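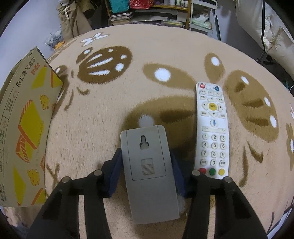
Wednesday, job 2365, Bivville living room, loose items

Carried over from last entry: curtain rail done, cable channel behind the TV done, skirting touch-up still open. Today was the loose items on the floor, the wall position for the gray unit, and the rug.

Gray unit

Flat rectangular body, light gray plastic. One keyhole slot near the upper end of the back, round opening with the narrow stem running down from it. Taken as the only hanging point; I found no second slot when I turned it over on the bench. With a single keyhole it will hang plumb only if the weight is centered, and it can swing if knocked. Lower down on the same face there is a small recessed rectangle with fine horizontal ribs, in a panel with a thin groove around its edge. Could be a thumb latch, could be a place for a label. I pushed lightly on it both ways and it did not move, so I stopped. Do not pry it. If it is a latch it may need the unit held flat on its face first. Ask the owner before anyone puts a blade in the groove.

Slot transfer method, same as last time: masking tape over the keyhole, rub with the side of a pencil until the outline comes up, peel off and stick to the wall. The mark for the screw goes at the top of the stem, not the middle of the round opening. I got that wrong on the hall hook and it hung low by the length of the slot.

Position: 900 mm from finished floor to screw center, on the short wall left of the door. Angus Cowie wants it higher so it clears the back of the armchair. I moved the armchair to check and the back comes up just under the mark, so it clears, but only while the chair stays where it is. Leaving the tape up until he has looked.

Screw: pan head from the Odano box, 30 mm, into a plug. The head goes through the round opening easily and the shank runs up the stem with a little side play. Leave the head proud and back it off by quarter turns until the unit slides down without rattling. On the scrap board it took a few goes. Slightly too tight is worse than slightly loose, as the plastic at the edge of the stem starts to whiten if it is forced.

Wall is plasterboard on that side. The detector gave a stud reading in two places that did not agree with each other, so one of them is probably a cable. No drilling until I have taken the socket cover off and seen which way the cable runs. Power off at the board for that, and tell whoever is in the kitchen.

Swing problem: tried a pea of Gelex putty on each lower corner, against a painted offcut. It stops the swing. Pulled it off after lunch and it left a faint greasy mark on matt paint, none on eggshell. The living room is matt. Felt dots would do the job with no residue but they hold the lower end off the wall by their own thickness. Try thinner felt.

Remote

White TV remote, slight curve to it. Two power buttons at the top, red on the left and blue on the right, both with the same symbol. Button labels are in Chinese. The center button of the direction pad is yellow, microphone button below that, then a wide volume rocker.

I don't yet know which power button belongs to which piece of equipment. Needs testing with the TV and the box both plugged in, one button at a time, and the result written on the inside of the cabinet door. Please do not put stickers on the remote itself. The last one we labeled came back with adhesive all over the buttons.

Storage for it: the plan was a wall cradle next to the gray unit. I am against this. It tapers toward the top end, so a parallel-sided cradle grips at one point only and the curve makes it rock. A shallow open tray on the TV cabinet is simpler. There is an offcut of beech that will do, with a finger cutout at one end. Sketch is on the previous page, ignore the first set of dimensions, I measured from the wrong edge.

Rug

Round, plush, light beige with large brown cartoon motifs. Measured 146 cm across in one direction, a touch less at right angles to that. Could be the rug or could be the tape sagging into the pile. Not worth chasing.

The Farquharson anti-slip underlay is a rectangle and has to be cut down. Cut it smaller than the rug all round so that no edge shows, and mark it from a string and pencil on the underlay itself. Tracing round the rug does not work, the pile spreads and the line wanders.

Vacuum with the brush bar off. Short pile, but fluffy enough to lose a screw in, so all fixings stay in the magnetic dish and the dish stays on the cabinet. Roll the rug up and take it out before any drilling. Plaster dust in light pile does not come out in one pass - see the bedroom entry.

Open

Cable route behind the socket, before drilling.
Height of gray unit, Angus to confirm.
Thin felt dots, test on matt paint.
Red and blue power buttons, find out which is which.
Tray in beech, cut and sand.
Underlay to cut. Knife needs a new blade, the spares are in the drawer with the Odano boxes.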